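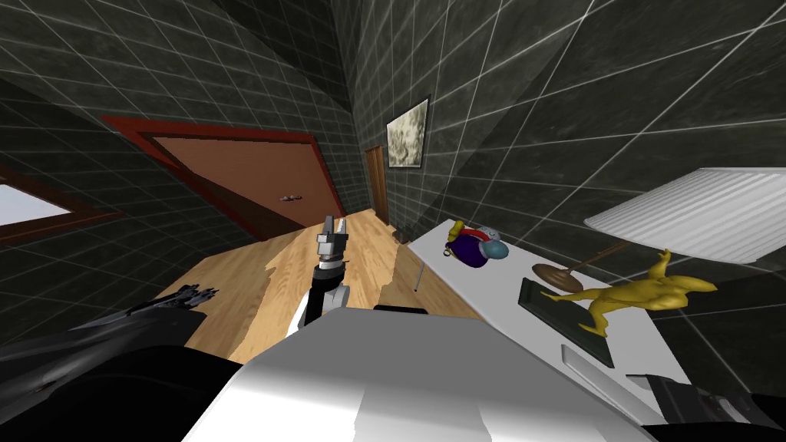 Betreff: Re: Simulationspaket von Zevance, Testzugang

Hallo zusammen,

danke für die Rückmeldungen. Ich habe das Paket jetzt mit unserem zweiarmigen Modell laufen lassen, in dem Raum mit dem weißen Tisch und der Stehfigur.

Przemysław Czarnecka schrieb:
> Mich interessiert vor allem, ob die Kacheln an der
> Wand die Tiefenschätzung stören. Bei Plernatmont
> hatten wir damit im Februar viel Ärger.
> Lohnt sich die Lizenz für 3 Plätze?

Zu den Kacheln: Bei mir gab es 2 Ausreißer in 20 Durchläufen, beide an der hinteren Ecke. Das finde ich annehmbar. Weniger gut gefällt mir der Lampenschirm, die Rippen kosten spürbar Rechenzeit. 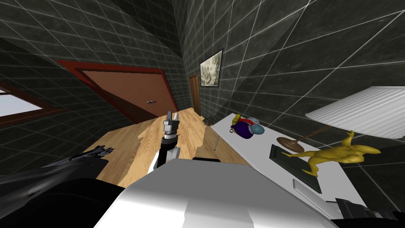 Ansicht aus der Simulation: Greifer, Tisch mit Lampe und gelber Figur

Die Lizenz würde ich vorerst nur für 2 Plätze nehmen. Die Dokumentation ist an manchen Stellen sehr knapp, besonders beim Import eigener Greifer. Hat jemand von euch das schon mit Proltetti verglichen?

Viele Grüße
Wilczyńska, Gruppe Simulation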